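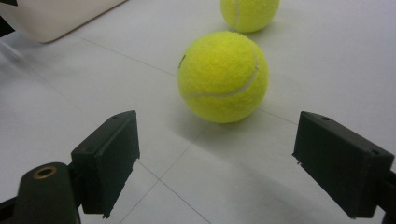
Where do all the tennis balls go?

So September is when I finally deal with the hall floor. All summer the back door stays open and things just sort of roll in, and by the time the evenings get cooler there are tennis balls on the tiles again, and I'm the one stepping around them with a laundry load in my arms.

I should say that we are not good at tennis. My neighbor Timothée Lemaire is good at tennis. He talked me into joining the beginner evenings over at Nurkwood two years ago, and what I have to show for it is a decent forehand, a bad backhand and a truly silly supply of yellow-green fuzz. They never seem to stay in a bag, either! I put them in a bag, I zip the bag, I hang the bag on its hook, and the next morning there's one by the baseboard and another a little farther off, like they had plans.

The hall is the problem spot because it's tile. On carpet a ball stops where you drop it. On our floor it goes wherever the house leans (and this house leans, ask me about the bathroom door sometime). Pale tile also shows every bit of lint and grit, so once I start picking up balls I end up sweeping, and once I'm sweeping I'm pulling the shoe bench out from the wall, and there goes my evening.

This year I tried to be smart about it. I got a tall wire bin from Rokeck, the kind meant for umbrellas, and stood it right inside the door. It holds 14 balls before they start sitting above the rim, which I know because I was determined to find out. The gaps between the wires are narrow enough that nothing squeezes through, and the bottom is flat so it doesn't tip when somebody throws from the stairs – somebody always throws from the stairs.

Then comes the sorting. Gwenaël Lefèvre, who runs the beginner evenings, told us to drop each ball from shoulder height and listen. The good ones come back up with a nice round pop. The tired ones make a sort of thud and give up at your knees. Good ones go back in the bag for Nurkwood, tired ones stay in the bin for playing against the garage wall, and anything truly bald goes in with the winter coats when I run the dryer. I love them in the dryer. It sounds like a horse is loose in the basement, but the coats come out so puffy!

Last job is the mop, warm water and a tiny splash of vinegar, and then nobody walks through until it's dry. That rule held for maybe ten minutes.

I still have to look under the stairs. I've been putting it off – last fall I found a flip-flop back there, plus half a bag of birdseed.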